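ホームカフェ雑談板 > 道具・消耗品
スレッド:紙ストローに戻すか、プラのままいくか(家飲み・持ち寄り会)

むぎ茶ラテ
2025年12月5日
みなさんストローどうしてます? うちは月に一回、近所の友だちを呼んで家でアイスラテを出す会をやってるんですが、Bistenの紙ストローが値上がりしてて悩んでます。前は気にせずカゴに入れてたのに、先週見たら「え、この値段?」ってなって棚に戻しました。
プラのほうが安いし口当たりもいい。でも来てくれる人の中に紙派がひとりいて、黙ってプラに変えるのもなんだかなあと。冬でもアイス頼む人が多いので、意外と減るんですよね。ご意見ください。

kuromame_56
うちは紙やめました。理由はひとつ、ふやけるから。ゆっくりしゃべりながら飲む会で紙はつらいです。最後の三分の一くらいで先っぽがもそもそしてきて、せっかくの豆の味がわからなくなる。深煎りだと特に気になる。

とろろ昆布
>>kuromame_56
それ、安いやつ使ってませんか? 去年までは私も同じこと言ってたんですけど、Temettiの太いほうに替えたら普通に一時間もちましたよ。氷が溶けきるまで平気でした。細いほうはダメです。あれはほんとにすぐへにゃっとなります。

kuromame_56
>>とろろ昆布
Temettiの太いの使ってました(笑) 一時間はもたなかったなあ。うちは牛乳多めだからですかね。炭酸だともっと早かったです。あと口にくっつく感じがどうしても苦手で。リップ塗ってるときなんか最悪。

雨の日焙煎
横から失礼します。家で豆を焼いてる者です。ストローの味うんぬんは正直、氷の量のほうが影響でかいと思ってます。私は同じ豆で紙とプラを飲み比べたことがあるんですが、最初の数口は区別つきませんでした。差が出るのは後半。だったらグラスを小さくして、早めに飲みきってもらえばいいんじゃないかと。おかわり自由にすれば文句も出ないです。

むぎ茶ラテ
>>雨の日焙煎
グラス小さくする、考えたことなかったです! ただうちのグラス、背の高いのしかなくて……。小さいのを買い足したらストローの差額どころじゃないですね(笑)

はしご酒のあと
紙かプラかの前に、置き方で消費量がぜんぜん変わりますよ。うちは町内の集まりで月二回コーヒー係をやってるんですが、袋のままドンと置いてたころは、一杯おかわりするたびに新しいのを取る人がいて、そりゃもう減る減る。
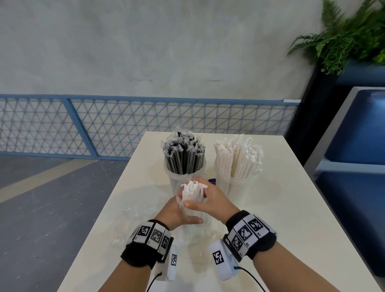

で、値段の話に戻すと、まとめ買いがいちばん効きます。うちはMumenbyの業務用を56本入りの袋で買って、なくなったら次、というだけ。小袋を近所で都度買うより楽だし、買い忘れもないです。それと、まとめて買うなら一本ずつ紙で包まれてるのを選んだほうがいいです。白い紙包みのまま束にして透明なプラカップに立てておけば見た目もすっきりするし、上のほうを一本つまんで抜くだけなので、ほかの人の分に指が触らない。裸のストローだとこうはいきません。透明なカップなら残りもひと目でわかるので、補充のタイミングで悩まなくなりました。家の会でも使えると思いますよ。

とろろ昆布
>>はしご酒のあと
個包装いいですよね。私も会のときだけは個包装です。ふだん自分で飲むときは裸のやつ。ただゴミが増えるのがなあ。包み紙って軽いから、窓を開けた瞬間に飛ぶんですよ。ソファの下から毎回出てくる。

はしご酒のあと
>>とろろ昆布
わかります。うちは小皿をひとつ置いて「包み紙はここ」にしてます。みんな最初だけ守ってくれます(笑)

ねこじた改
個包装には反対です。紙ストローを選ぶ理由がごみを減らしたいからなのに、それをまた紙で包むって本末転倒じゃないですか? うちは裸のを引き出しから人数分だけ出して、最初からグラスに挿して出してます。これなら誰も触らないし、余計に減りもしません。

はしご酒のあと
>>ねこじた改
少人数ならそれが一番だと思います。うちは入れ替わり立ち替わりで、誰がいつ来るか読めないんですよ。挿して出したら「ストローいらない」って言われて一本むだになったことも何度もあって。あと小さい子のいる家の人は、包んであるほうが安心だって言いますね。

ねこじた改
>>はしご酒のあと
なるほど、人の出入りが多いなら話は別か。でも家に友だち呼ぶ会なら「ストローいる?」って聞けば済む気がします。スレ主さんのとこは何人くらい来るんですか?

むぎ茶ラテ
だいたい毎回同じ顔ぶれで、多くて12人です。11月は寒かったせいか少なめでした。
聞けば済む、はほんとその通りなんですけど、ラテ作りながら一人ずつ聞いてると頭がこんがらがるんです。「シロップなし、ストローあり、氷少なめ」とか。なので勝手に取ってもらえる形がありがたいかも。

雨の日焙煎
12人分をひとりで淹れてるんですか? それはストローより先にそっちをなんとかしたほうが。濃いめのコーヒー液を前の晩に作っておいて、当日は牛乳と合わせるだけにするとだいぶ楽ですよ。うちは豆を多めにして水出しで一晩。朝こして冷蔵庫へ。

むぎ茶ラテ
>>雨の日焙煎
水出し、薄くなりませんか? 前に一回やって、ただの茶色い牛乳になりました……。

雨の日焙煎
>>むぎ茶ラテ
それは豆が足りないか、挽き目が粗すぎるかです。麦茶用のパックに詰めるなら、ぎゅうぎゅうにしないで二つに分けてみてください。水が中まで回らないと、いくら置いても出ません。深煎りのほうが牛乳に負けないです。浅煎りでやると酸っぱい牛乳になります。

kuromame_56
水出し液は私も賛成。ついでに言うと、Bühlerのミル使ってる人いたら挽き目どのへんにしてるか知りたいです。うちのは目盛りがざっくりしてて、毎回ちがう味になる。

ガラス派の末席
流れ切ってすみません、ガラスストローって選択肢はないですか。私はもう4年使ってます。最初にブラシも一緒に買えば、あとはお金かからないし、口当たりは断然いい。アイスラテの層もきれいに見えます。

ねこじた改
>>ガラス派の末席
ガラスは自分用なら最高。でも人が集まる場では怖いです。うちは一本割りました。しかも洗ってるとき。

ガラス派の末席
>>ねこじた改
割れるのはたしかに……。私も最初の年に割りました。厚手のに替えてからは無事です。ただ、12人分洗うのは考えただけで腰が痛いですね。撤回はしないけど、会にはすすめにくいかも。

とろろ昆布
ステンレスは? 冷たくて歯に当たるとキーンとするけど、割れはしない。

kuromame_56
>>とろろ昆布
ステンレスでラテ飲むと金属っぽい味がしません? 私だけ? ブラックなら気にならないんですけど。

とろろ昆布
>>kuromame_56
気のせい派です(笑) スプーンでスープ飲むのと一緒じゃないですか。

すだち缶
読む専でしたが一言。ストロー、そもそもいります? うちは氷を小さめに砕いて、直飲みしてもらってます。会を始めて最初のころはストローも出してましたが、ある日うっかり切らして、そのまま出したら誰も何も言わなかったので。それ以来なしです。どうしても欲しい人は持ってきます。

むぎ茶ラテ
>>すだち缶
なんと。でも大きい氷がガコッて顔に来ません? 私あれが苦手で……。

すだち缶
>>むぎ茶ラテ
来ます。だから砕くんです。厚手の袋に入れて布巾で包んで、めん棒で。ストレス解消にもなります。ただ溶けるのは早いので、さっきの濃いめの水出しとセットでどうぞ。

雨の日焙煎
砕いた氷は私は反対かな。薄まるのが早すぎて、後半はほぼ水です。紙ストローがふやける心配より深刻。どうしてもやるならコーヒーを凍らせた氷を混ぜるといいです。製氷皿に余った液を入れておくだけ。

ねこじた改
コーヒー氷は賛成。でも製氷皿にニオイが残るから、専用のを一枚用意したほうがいい。うちは家族に「麦茶がコーヒー味」と怒られました。

むぎ茶ラテ
みなさんありがとうございます! ストローの相談のつもりが、氷と水出しまで直すことになりそうです。
とりあえず次の会は個包装の紙をカップに立てて置いて、プラも少しだけ横に並べてみます。選べるようにしておけば紙派の友だちも困らないし。どっちが減ったか、また書きに来ますね。
水出しは二つに分けるパックのやつ、今夜さっそく仕込みます。豆は深煎りが20グラムくらいしか残ってなかったので、まずは自分用だけ……。

雨の日焙煎
20グラムなら水は控えめに。欲張って増やすとまた茶色い牛乳になりますよ。

kuromame_56
で、Bühlerのミルの人はいませんか……?

はしご酒のあと
>>kuromame_56
うちは手回しの古いやつなんで力になれず。ミルのスレ、たしか上のほうにあったはずです。そっちで聞いたほうが早いかも。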